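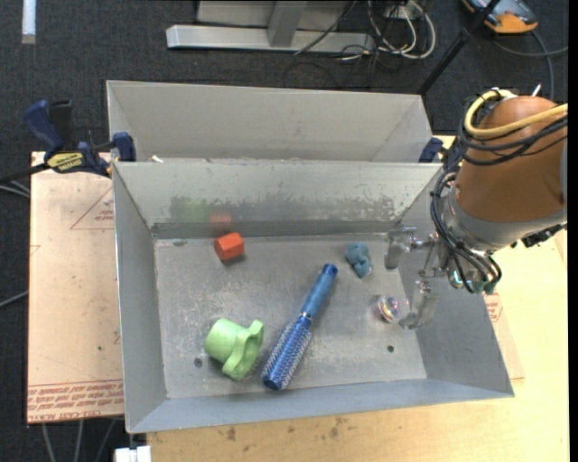

Storage equipment is one of the smallest lines in a facility budget and one of the most frequently recorded incorrectly. This unit deals with the care, inspection and replacement of open storage containers in stockrooms, repair shops and supply areas. Students should distinguish from the outset between wear, which is a change in the surface of a container, and damage, which is a change in its shape or strength. The scratched and cloudy floor of a gray metal bin is an instance of wear, and under the grading scheme used in this course it does not by itself justify taking a bin out of service. A split seam or a folded rim does.

Unit 4: Care and Replacement of Storage Containers
Course handout, revised June 11, 2025

4.1 Scope of the unit

The unit covers rigid open containers kept on shelves, benches and carts. It does not cover sealed drums, cold storage or containers for hazardous materials, which are treated in Unit 7. Students who have not completed the reading on stock records should do so before attempting the written work, as the forms used here assume familiarity with location codes and issue slips.

4.2 Terms

Container: any rigid, reusable holder assigned a place in the stockroom.

Location: the fixed place to which a container is returned. A location keeps its code when the container in it is replaced.

Surface wear: scratching, dulling or rubbing that can be seen but that does not change how the container holds its contents.

Structural damage: bending, splitting, piercing or loss of a part.

Retirement: the formal removal of a container from the equipment list. A container placed on a back shelf "for now" has not been retired and must continue to be inspected.

4.3 Grading

Each container is assigned one of four grades at inspection.

Grade A. No wear, or light wear only. Return to use.
Grade B. Marked surface wear, no damage. Return to use. Clean before the next issue.
Grade C. Minor damage. Remove from general use and refer for repair.
Grade D. Serious damage. Retire.

The most common error in student work is to assign Grade C to a container that is merely unattractive. The inspector should run a gloved hand along the rim and inside corners before settling on a grade. Flaking, sharp edges and pinholes are often found by touch before they are found by eye. Where two inspectors disagree, the lower grade stands until the container has been cleaned and looked at again.

4.4 Cleaning

Containers are emptied fully before cleaning. Loose dirt is brushed out first, and the inside is then wiped with a damp cloth and mild detergent. Abrasive pads are not to be used on metal, painted or plated surfaces. The container is dried at once and is not stacked until dry. Moisture trapped between stacked containers is a leading cause of rust along the lower walls, and rust found in this position should be noted separately on the inspection form.

Small items left in a container at the time of inspection are recorded and returned to their proper location. They are not moved to the nearest convenient shelf.

4.5 Inspection intervals

Containers in daily use are inspected every 90 days. Containers in reserve are inspected once a year, in September, together with the general stock count. A container that has been dropped, struck by a cart or loaded beyond its rating is inspected before it is used again, whatever the date of its last inspection.

4.6 Case: the Cluslow stockroom

The Cluslow stockroom supplied a repair shop and a small assembly area from a single set of shelves. Its equipment list showed 70 containers. A full inspection found that 29 of these had been marked for replacement in the previous year. When the same containers were graded under the scheme in 4.3, only 2 received Grade D. Most of the others received Grade B.

Two suppliers had been asked for prices. Basetti quoted for new containers throughout. Restetti quoted for a smaller order, with repair of bent rims at a fixed charge. The stockroom had favored the first offer on the grounds that matching containers would be easier to stack. The grading results removed the need for a large order, and the smaller one was placed.

Students should note that the original entries were not dishonest. The form in use had one box, labeled "condition," and staff filled it in as they saw fit. The revised form separates surface, shape and rim.

4.7 Written work

Using the Cluslow figures, prepare a one-page recommendation to a facility manager. State the grade given to each group of containers, the action required and the entry to be made in the equipment list. Costs may be left out. Recommendations that propose replacement of Grade B containers must state the reason in full.

4.8 Reading for the next unit

Sabatier shelving manual, sections on load rating and shelf spacing. Copies are held at the department office and may be consulted there during opening hours. Bring a completed inspection form to the next meeting.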